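About Vellalel

Vellalel compiles consumer price data for small and mid-sized economies. We collect prices, classify them, build indexes from them and publish the results every month. Our subscribers are mostly banks, wage negotiators, importers and pension administrators who need a second reading of inflation alongside the official one.

The company was set up by Da-eun Ahn and Rogério Furtado, who had worked together on a retail scanner project and wanted a product with a shorter lag. The first index covered one city, Drurkow, and was sent out as a spreadsheet. Coverage has since been extended to Pirzada and Vokthorpe, and the spreadsheet has been replaced by a data feed and a monthly bulletin.

What we measure

The basket has 236 product lines, grouped into divisions that follow the usual international classification of household spending: food, clothing, housing and utilities, furnishings and household equipment, health, transportation, and so on. Each line is defined by a written specification. A specification states the size, the material and the grade of outlet, and it lists the substitutions a collector may accept when the exact item is off the shelf. Specifications are reviewed every April. Weights are revised at the same time, using the most recent household spending survey available for each territory.

Prices come from 189 outlets. Larger chains supply transaction files directly. Independent shops, street markets and service providers are visited in person, always in the same part of the month, and most visits are finished before 11 a.m. to avoid end-of-day markdowns. Rents are collected from a separate panel and enter the index on a rolling basis.
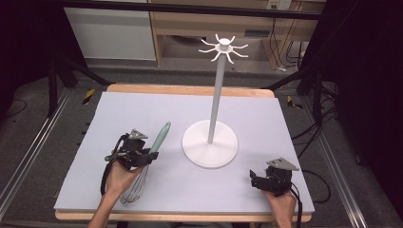 A whisk and a mug tree. Small kitchen items fall under furnishings and household equipment.

Small household goods are harder to price than they look. Models change often, and a replacement may differ in quality as well as in price. Where the old and new items overlap in the same outlet for at least one month, we link them directly. Where they do not, the missing price is carried by the movement of similar lines for up to 2 months, after which a new item has to be chosen. We do not carry forward the last observed price, except for regulated tariffs. A basket with too many carried prices will show less inflation than there is.

How the index is calculated

At the lowest level we use a geometric mean of price ratios. Above that level, lines are combined with fixed spending weights, and the annual series is chained each year at the April link month. Seasonal food items have their own monthly weights. The headline figure is not seasonally adjusted. A core series, which leaves out energy, fresh food, alcohol and tobacco, is published beside it.

Every incoming price is compared with the previous month and with the same line in other outlets. Changes outside the tolerance band are sent back to the collector for confirmation. In a typical month about 154 prices are queried this way, and most are confirmed as reported. Prices that cannot be confirmed are dropped.

Revisions

The headline index is final when published. Division series may be revised once, in the following month, if a late transaction file arrives. All revisions are listed at the back of the bulletin with the old and new values.

Differences from official figures

Our numbers will not match those of the statistical offices. The basket is smaller, the outlet sample is weighted toward cities, and owner-occupied housing is left out altogether. Over a full year the two tend to move in the same direction, but monthly readings can part ways, mainly in transportation and clothing. Subscribers who index contracts should check which measure the contract names.

Staff and ownership

Da-eun Ahn is responsible for methods and the annual reweighting. Rogério Furtado runs field collection and outlet relations. The company is owned by its staff and takes no funding from lenders, retailers or political parties. Employees do not trade in inflation-linked securities.

Methods notes and the full list of specifications are available to subscribers on request. Retailers in any of the three territories who would like to supply transaction files can write to the field collection desk.

2 comments
154 shares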